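Workshop notebook, Clavcombe robotics club
4 March 2023

Table-clearing task for the Cornadeo student challenge. Goal for this session was to move the tableware across from the left table to the right one without anyone touching the controls once it starts.

Changes since January: new gripper pads, and the wrist camera is off. Speed limit back down to 300 in the config file. At 2000 the arm overshoots on the way across and the plate swings. Don't raise it again until the stopping code is fixed.

Ran the Bekden planner first, with the Nogueira grasp script on top. The plate is still the hard one. It's thin, it's shiny, and the gripper has to take it by the rim and tip it up before it can travel. If the fingers come in too low they scrape the tabletop and the arm faults. We raised the approach height by 3 mm and the scraping stopped, but now it sometimes closes on nothing.
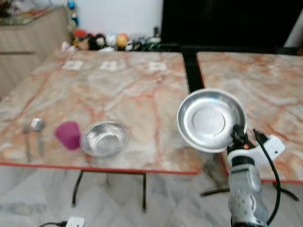 The crossing point is the next thing to sort out. The planner treats both tables as one flat surface, so it has no idea there's a gap between them. If it lets go early the plate goes on the floor, and the floor is tile. Need to add the two table edges as separate boxes in the map file. Until that's in, keep a hand near the stop button.

Cup: fine on every run. Bowl: fine if it starts upright. Spoons: skipped. The detector merges them into one object when they lie side by side and then picks a grasp point between them. Try spacing them out first, then retrain if that doesn't help.

Run 427 is the one to look at in the logs. Joint 3 reported a torque spike right after the lift and I can't see what caused it. Could be the cable pulling at the wrist. Check the slack before the next session.

To do:
Add table edges to the map
Tie the cable back with more slack
Label more spoon pictures
Copy the logs off the laptop, the disk is nearly full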